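Visit Report: Student Robotics Program, Enley Technical College
Prepared for the Rastska Schools Partnership, Technology Education Stream

1. Purpose of the visit

The Partnership accepted an invitation from Enley Technical College to attend the March open day of its senior robotics class. The visit was intended to establish how the class is organised, what equipment and staffing it depends upon, and whether a comparable program could be offered at the Priritz campus from the next school year. The delegation consisted of two teaching staff and the regional curriculum adviser. It was received at 9:15 a.m. on the Tuesday by Ernő Kovács, head of technology, and Jolán Erdős, who teaches the class and supervises the manipulation project.

2. Organisation of the class

The class has 27 students drawn from Years 11 and 12. It meets twice a week in a double period, with an optional session after school in the electronics lab. Students work in groups of three or four, and each group keeps a shared logbook which is marked at the end of every unit. The logbooks were laid out for visitors. Their quality varied considerably; the better ones recorded failed attempts in as much detail as successful ones, with the settings used and the name of the student at the controls.

Assessment is divided between the logbook, a practical demonstration and a short oral defence before two teachers. Mr Kovács noted that the oral defence had been introduced at the request of the mathematics department and that it had met some resistance in its first term. It has been retained.

The first unit is completed without any physical hardware. Students learn to position an arm in simulation, to open and close a gripper on command, and to save a run in a form that another group can replay. Groups proceed to the college's one physical arm, purchased second-hand through the Fodor equipment scheme, only when the simulated task has been signed off.

3. The manipulation project

The current project is named Fodor Bench, after the scheme. It asks each group to bring a simulated gripper to a set of household and first-aid objects and to grasp each one in a manner suited to its shape. The object set was chosen by the students in consultation with the college's first-aid instructor. Rigid, regular items are attempted first. The resuscitator bag is regarded as one of the harder items in the set – a broad, tapering body joined by a narrow collar to a valve with a port on one side – and groups are required to state in writing where they intend to take hold of it before any run is recorded.

The delegation observed a working session of 40 minutes. One student operates the controls, one reads out the plan and one keeps the log; the roles rotate after every tenth run. Ms Erdős intervened seldom, and then chiefly to ask that a group return to its written plan. Discussion at the benches was quiet and for the most part technical. A disagreement in one group over whether to approach the bag or the valve body was settled by recording both and comparing the two.

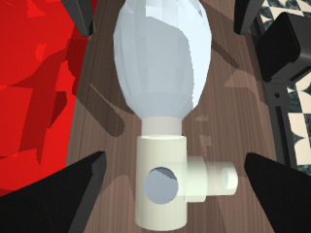 Why do the students complete the simulated task before using the physical arm?

The college has a single arm for the whole class, and time on it is limited to one group per period. Work in simulation allows all groups to practise at once, and an error at that stage costs only the time needed to reset the run.

4. Records and results

A run is counted as complete when the object has been lifted, held and set down within the marked area. Each group must submit 96 complete runs across the object set. The class target for the year is 2,000 runs, held on the college server and open to all groups for comparison. At the time of the visit, 410 had been accepted. Ms Erdős expects the rate to rise once the Year 11 students have finished their unit on coordinate systems, but she acknowledged that the target was set before the timetable was changed and may need to be revised.

Runs are reviewed by a group other than the one that made them. The delegation was shown the review form, a single page with space for a grade and a written remark. Several remarks were brief to the point of being unhelpful (“good grip”), and the college is preparing a short guide on how to comment on another group's work.

5. Facilities and staffing

The class uses an ordinary computer lab. The machines are five years old and were described as adequate, although displays slow noticeably when every group is running at the same time. Software is maintained by Ms Erdős in her preparation periods. The delegation considers this the weakest point of the program, as no second member of staff is at present able to take over the work. Mr Kovács has applied for technician hours and awaits a decision from the school board.

The physical arm stands in an adjoining room behind a fixed guard. Students enter in closed shoes, with hair tied back, and a teacher holds the key to the power supply at all times. The delegation inspected the room and had no concerns to raise.

6. Matters for follow-up

The Priritz campus has a suitable lab but no physical arm. The delegation recommends that the simulated unit be trialled there for one term, with two teachers trained together from the beginning. Ms Erdős has offered to share her unit outlines and the object list, and has asked that Priritz students be permitted to review runs made at Enley. The question of student accounts on an outside server should be referred to the Partnership's privacy officer before any reply is given.

A return visit by four Enley students is proposed for the second term. Travel costs have still to be agreed.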